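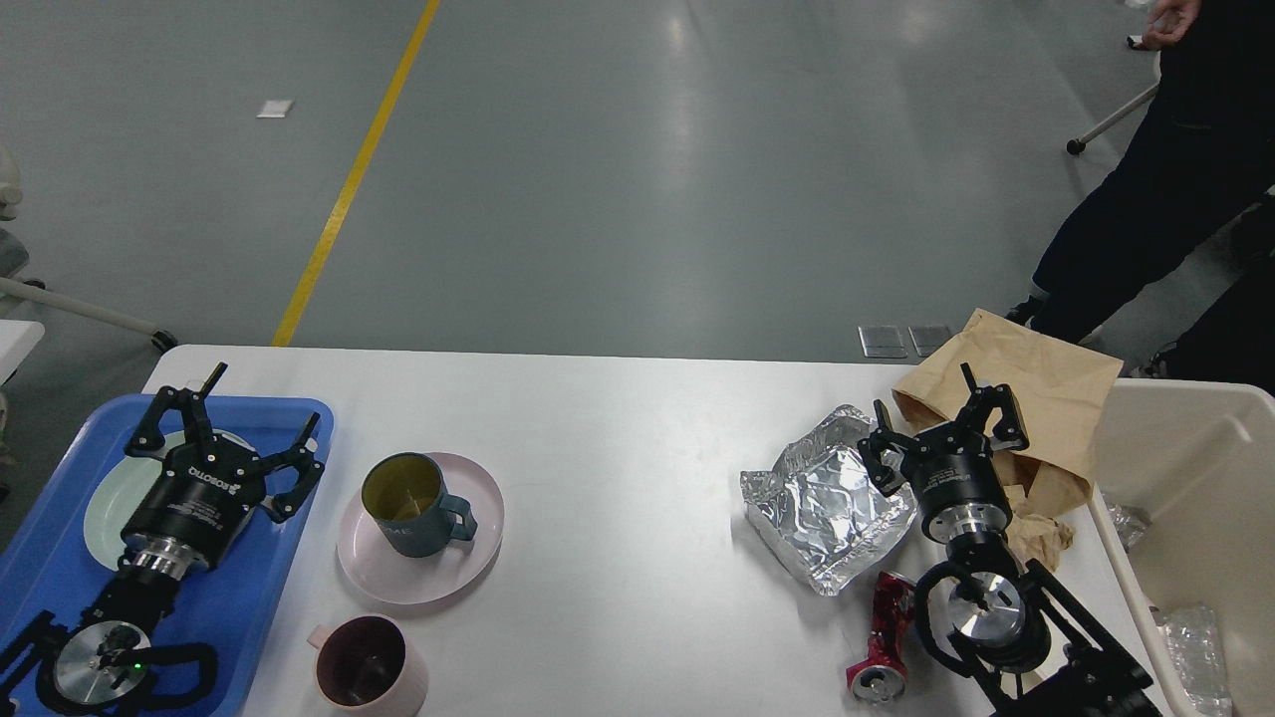 茶歇区餐具回收与垃圾分类常见问题

更新日期：2023年12月27日

用完的杯子和盘子放在哪里？
放进桌子左侧的蓝色托盘。杯、盘、碗都可以放，不必按颜色分开。托盘满了就端到Stevaria楼8号洗涤间，换一个空的回来。

杯子里还有咖啡怎么办？
先倒进水槽再放托盘。茶叶和咖啡渣倒进滤网，不要直接冲下去。

盘子需要先擦吗？
剩菜刮干净即可，油渍交给洗碗机。洗碗程序一次40分钟，中途请勿开门。

铝箔算哪一类？
干净或只沾少量油的铝箔，归金属回收。粘满奶酪或酱料的归其他垃圾。铝箔可以揉成一团，太小的碎片容易从回收筐里漏出去。

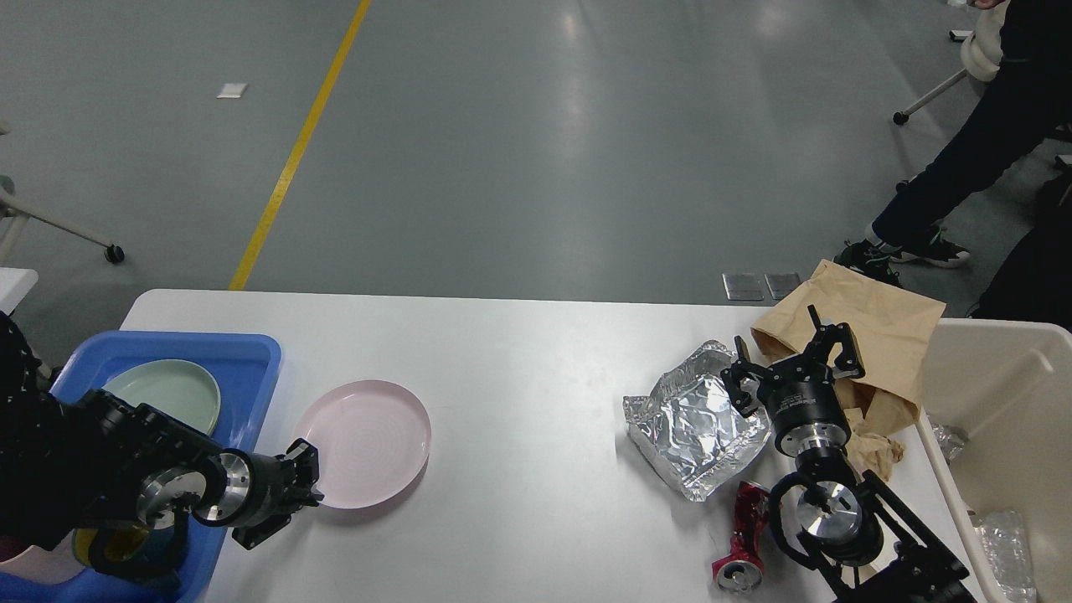
Corina Wyss来信问，装过三明治的牛皮纸袋到底能不能进纸类，她所在的楼层一直是两种做法都有。答复如下：纸袋没有油渍就进纸类，袋底浸了油就进其他垃圾。只有一角脏的，把那一角撕掉，剩下的照常回收。内侧覆膜的纸袋不收。

易拉罐要不要压扁？
压不压都可以。压扁省地方，回收筐可以晚一天再清。罐里的饮料要倒空，拉环留在罐上，不用拆。

马克杯可以带回工位吗？
可以，当天下班前送回。8月盘点时，全楼登记在册的杯盘碗共1468件，缺51件，多数后来在各人的抽屉里找到了。

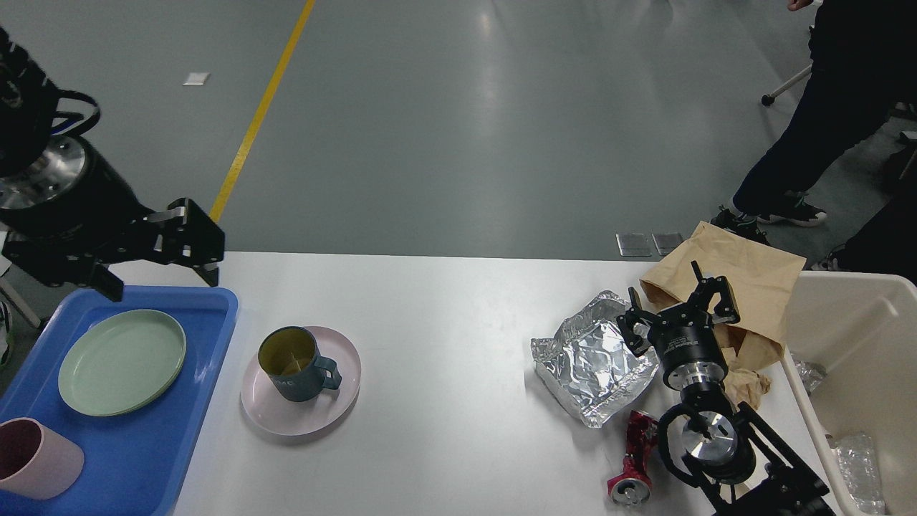 送回来的杯子同样放托盘，不要直接塞回橱柜，哪怕只喝过水。自带的杯子请在杯底贴上姓名，没有姓名的会和公用杯一起洗，一起收进柜子。

打碎了餐具怎么处理？
用扫帚扫起，旧报纸包好，外面写“碎瓷”，放进其他垃圾。不用赔偿，在Revard登记表上记一笔就行。

桌面由谁擦？
最后离开的人擦。抹布在水槽下面，清洁剂用Zamani的中性款，喷一下即可。

回收筐什么时候清？
Norkstead每天傍晚来收一次，筐提前满了请打前台内线。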